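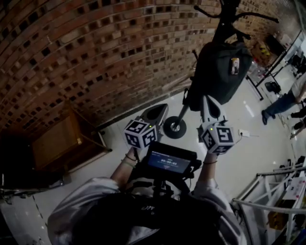

Pondura Recipe Cards – README

Last touched 2014-02-10. Read the part on units before you load anything.

What it is

541 recipe cards typed up from the Majumder boxes. Home cooking mostly, some church supper stuff, a lot of pickles. One row per card. Front and back of a card are joined in one row with the word BACK between them on its own line.

Typed by Anong Duangkaew and me (Pranab Roy). Dinesh Sultana did the ingredient splitting. Dinesh Saha wrote the cleanup script, so when the notes say "Dinesh" check the initials, DSu or DSa. We got this wrong ourselves more than once.

Files

cards.csv – the main table
ingredients.csv – one line per ingredient, joined to cards on card_id
units.csv – lookup for the odd measures
notes.txt – typing notes, unsorted, sorry
old/ – first pass, don't use, kept so the old ids still resolve

All UTF-8. Commas inside fields are quoted. Excel will mangle card_id if you just double click the file (drops the leading zeros), import it as text.

Columns in cards.csv

card_id – four digits, zero padded. Order is order in the box, not date
title – as written, including the spelling. "Rubarb" stays rubarb
title_clean – ours, for searching
course – ours. soup, main, side, bread, sweet, pickle, drink, other
source – whoever the card credits. Often a first name only, often blank
body – full text
yield – as written. "Feeds the crew" is a real value, don't try to parse it as a number
oven – as written
oven_f – degrees F where we could work it out, otherwise empty
stain – y/n, means part of the text was unreadable
typist – AD or PR

Columns in ingredients.csv

card_id
line_no – position on the card
raw – the line as written
qty – number, decimals. Halves are 0.5, thirds are 0.33
unit – see units.csv
item – lower case, singular
prep – chopped, sifted etc
alt – y if the line gives a choice ("butter or lard"). Both go in item with a slash

Units – please read

The cards use cup for two different things. Most mean the ordinary measuring cup. The pickle cards mean the tin cup from the Majumder kitchen, 12 fluid ounces, filled to the rim. Those are coded tincup in the unit column. If you lump cup and tincup together your brines will come out way too weak. Anong tried it with the green tomatoes and had to throw the jar out.

Other ones:

egg (as in "butter the size of an egg") – left as unit = egg, qty = 1. We did not convert. Same with walnut.
gill – half a cup, seen on the older cards
saucer – no idea. Left alone
glass – varies, left alone
"5c worth" – unit = cents. Yeast, mostly

Oven temps. Slow, moderate, quick, hot. I used the table taped inside the lid of the second box: slow 300, moderate 350, quick 400, hot 450. "Fairly slow" and friends got left empty. Anything over 500 is as written and probaly a slip by the card writer, check before baking.

Abbreviations

T and t were a headache. Some hands write capital T for everything. Where it was baking soda and the T would be silly we put teaspoon and set a note in notes.txt with the card id. Where it could go either way the unit is T? with the question mark. Search for it. Don't strip it.

oleo = margarine. Left as oleo.
sw. milk = sweet milk, plain whole milk, as against sour. Not condensed! DSu had this as condensed for a whole afternoon, fixed in the current file, still wrong in old/.
c.s. = cornstarch on the pudding cards, castor sugar on two cards in the English lady's handwriting. Coded by hand.

Duplicates

There are plenty. Same molasses cookie over and over with a different name at the top. We kept every one because the amounts drift and that is half the fun of it. If you want unique recipes you'll have to decide what unique means, we argued and gave up. The title_clean column at least lines up the obvious ones.

Checking

100 cards were typed twice, once by each of us, and compared. Mistakes were nearly all fractions. 1/4 read as 1/2, mostly on the blue ink cards where the ink has spread. Everything in blue ink got a second look after that. Pencil cards did not, so go easy on those.

Known problems

– method steps are not split. One blob per card
– course is a judgement call, Anong and I differ on whether chow chow is a side or a pickle. It's in as pickle
– a few cards were newspaper clippings glued down. Left those out of body, title only, since I don't know who holds the rights
– accents dropped in old/, fine in the current files
– source has "Mrs. P" and "Mrs. P." and "Mrs P", all the same person as far as we can tell, not merged
– canning times are from the cards and are NOT safe by current advice. Look up a proper table before you process anything. Serious about this one

Loading it

Shamim Ghauri has it running in Prirkico with no changes except card_id set to text. Plorska chokes on the line breaks inside body, run DSa's flatten script first, it swaps them for a pipe. Spreadsheet is fine for browsing.

Using it

Do what you like with the typed text. Cook from it, count things, print a booklet. Please say it came from the Pondura cards, and leave out the source column if you publish – some of the folks named have family in town and we have not asked all of them.

Corrections welcome. Send the card_id, what it says, and what you think it ought to say. Don't send a whole edited csv, I can't tell what changed.

To do

split the method steps
scans of the backs
sort notes.txt
ask about the saucer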